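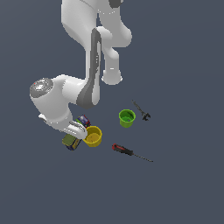 CULERO, 2018-05-16

Conside Teaching Sisters Approve New Formation Program for Lay Staff

The Conside Teaching Sisters have approved a revised formation program for lay teachers and administrators in their schools. It takes effect at the start of the coming school year and replaces the guidelines issued when the congregation first appointed lay principals.

The program applies to all 18 schools sponsored by the congregation and covers 1,294 employees. Full-time teachers will complete 100 hours of formation over five years. Part-time staff will complete a reduced schedule set by each principal in consultation with the provincial office.

Coursework is divided between Scripture, the writings of the congregation's founder, Mother Ema Baek, and the religious education of adolescents. One residential retreat is required during the cycle. It will be held at the motherhouse in Culero, where meals and lodging are provided at no cost to participants.

"The founder's instructions on the care of students were written for sisters living in community," said Sister Mal-soon Ok, provincial superior. "Most of our classrooms are now led by lay men and women, many of them with families. The text had to be taught in a way that fits their state of life."

A draft was sent to principals in March for comment. The final version permits evening sessions and gives credit for theology courses already completed at an accredited college. Staff who are not Catholic will attend the sessions on the founder and on student care. Their participation in the sacraments is not required and will not be recorded.

Raelene Costigan, director of mission for the schools, will administer the program. Local coordinators will be named by each principal and trained over the summer. Attendance records will be kept at the school and forwarded to the provincial office once a year.

The program text and the retreat calendar are available from any school office. Requests for interviews should be addressed to Raelene Costigan, Office of Mission, Conside Teaching Sisters, Culero.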